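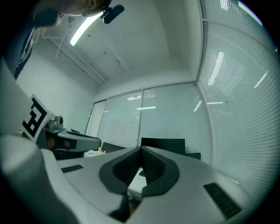 February, second notebook. Started 8:40.

Picking up where I stopped yesterday, mostly so Janaína doesn't have to decode my sticky notes again. We're in the small glass room this week and the plan is still the same: collect two-handed desk demos with the hand-held grippers, train on whatever survives the filter, and find out how badly the arms do it on the Grimbridge bench. I'm doing most of the demonstrating, with Kwesi swapping in when my wrists complain.

First job this morning was the left/right clock offset. The two grippers log separately and I'd been trusting the sync at startup, which was lazy of me. Ekua plotted the finger opening from both sides during the clap test (bring the two grippers together, close both at the same moment, open, repeat) and the left one lags by 66 ms. Every single take! It's constant, so we can fix it in the converter, but it explains the weird thing in last week's playback where the right hand always arrived first and waited for its friend. I'd blamed my own coordination.

Fix is in Stakaven now, on the branch called `offset-left`. Please don't merge it until Chiamaka has looked at it. She wants the offset read from the clap test per session and I've hard-coded it, because I wanted to get on with my morning.

Clap test goes at the start AND the end of each session from now on. If the two disagree, write it down and keep the takes anyway. We can throw them out later.

**Marker tracking**

Had a long back-and-forth with Miklós about how I hold the things. The markers need to be in view of at least one camera pretty much the whole time, and my natural habit is to roll my wrists inward when I get close to something small. Then the side I've rolled toward me goes dark, the pose estimate starts guessing, and you get a little hop in the trajectory that looks like a hiccup. He showed me three in a row and, well, fine, he's right.

So the new rule for me is elbows out a bit, wrists flat, and roll from the forearm if I have to roll at all. It feels ridiculous for the first ten minutes and then it doesn't. What helped most was slowing down the approach and going at normal speed everywhere else. Before, I was slow all the way through, and the policy learned to be slow all the way through too. (Remember the Korletey run, where it took most of a coffee to cross a table?)

The other thing is glare. Glass walls and ceiling lights are a nuisance, and the detector sometimes loses a tag when the light comes off it at a shallow angle. I tried a few takes with my seat turned a little and thought it was better, but I haven't compared the dropout numbers properly so don't quote me. Miklós wants to test matte stock for the next set of prints. I'd like that regardless, the current ones scuff if you look at them wrong.
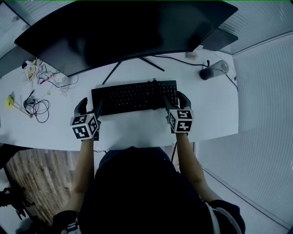 ### Task: keyboard

Moved on to the keyboard before lunch. I'd been putting it off. The idea is simple enough – take hold of it at both ends, shift it, set it down square to the desk edge – and it's a good two-handed task because one hand can't cheat. If the left pulls and the right doesn't follow, the whole thing twists and you can see it straight away in the data.

Things I learned doing it by hand, in no order:

- Come in low. If the fingers come down from above they land on keys, and then you're pressing buttons instead of gripping anything. Coming in level with the desk gets the lower finger near the edge.
- The numpad end feels different to me. I kept taking it closer to the corner than I took the left end, so the pull wasn't even. Kwesi does the opposite, which might be good news for variety.
- Don't squeeze hard. I can feel it through the handle when I'm squeezing too much and the arm can't, so it will copy the finger width and nothing else. Close until it holds and then stop closing.
- Pause at the start with both grippers still, then a pause at the end. The segmenter needs those, and I forget the end one whenever I'm pleased with a take.
- Keep my head where it is. If I lean in to look, the head view changes a lot and the top of my own head isn't much use to anyone.

I also tried a version where I nudge with one hand and brace with the other. It's how I'd really do it at my own desk, and it's quicker, but Chiamaka pointed out that we'd be mixing two strategies in one task and the model would probably average them into something neither of us would do. She's been burned by that before. Nudge takes are tagged `nudge` and parked in their own folder. I'd still like to train on them separately sometime, so please nobody clean that folder up!

Cables. I left the desk the way it was, because the bench over at Grimbridge isn't tidy either and I'd rather the policy saw some mess early. Ekua's view is that we should do clean desk first and mess second so we know which one is hurting us. We argued about it over sandwiches and I think she won. Tomorrow's sessions: clean desk, same task, same two people.

**Numbers, such as they are**

Keltton (the filter script, for whoever reads this later) went through everything up to this morning. It kept 1,356 takes across all the desk tasks. Target before the first real training run is 3,000, so we're a bit short of halfway and I'm less gloomy than I was last week. Most of the rejects are marker dropouts and nearly all the rest are me forgetting the end pause. See above.

I did ask whether Keltton is too strict. Janaína pulled 5 rejects at random and watched them with me, and I'd have kept only one. So it's staying as it is. The one I'd have kept was a short dropout in the middle of a still moment, when nothing was moving, and you could interpolate across that all day long. She's going to add a rule for it if there's time.

**Playback, quick look**

Late afternoon we replayed one of my keyboard takes on the arms, open loop, no policy, just the recorded motion with the new offset. Much nicer! Both sides arrived together and the keyboard stayed straight for most of the way. Then it dragged at the end, on the right. Looking at my hand data afterward, I do the same thing, I drop the right side slightly before the left. So the robot was being perfectly faithful and I've got a bad habit to lose.

Kwesi replayed one of his next and his set-down was clean, but his approach was so fast that the left arm hit its velocity limit and came in late. Between the two of us we've got one good demonstrator. We're going to sit and watch each other's takes before starting tomorrow.

Not sure what to do about the speed limit in general. Options as I see them are to ask people to move slower (they won't, after a while), to stretch time in the converter wherever the limit gets hit, or to raise the limit. Miklós gave me a look when I said the third one out loud. Stretching time is probably the way, and it has to be both arms together or we're back to the lag problem we just fixed.

Loose ends:

- Chiamaka to review `offset-left`, then change it to per-session
- Me: practice set-down with both hands level, slow, a dozen times before recording anything
- Dropout comparison with the seat turned vs. not turned. Do it properly this time
- Matte prints, ask Miklós for the date
- Right trigger feels stiffer than the left by the end of a session. Could be my hand. Kwesi, can you check when you swap in?
- Add finger width to the live display. I keep guessing how hard I'm closing and I keep guessing wrong
- Rename the take folders so the task comes first and the initials last. I've mixed up mine and Kwesi's twice now

Stopped at 5:50. Batteries on charge, both grippers back on the shelf with the marker faces turned to the wall so they don't get scuffed.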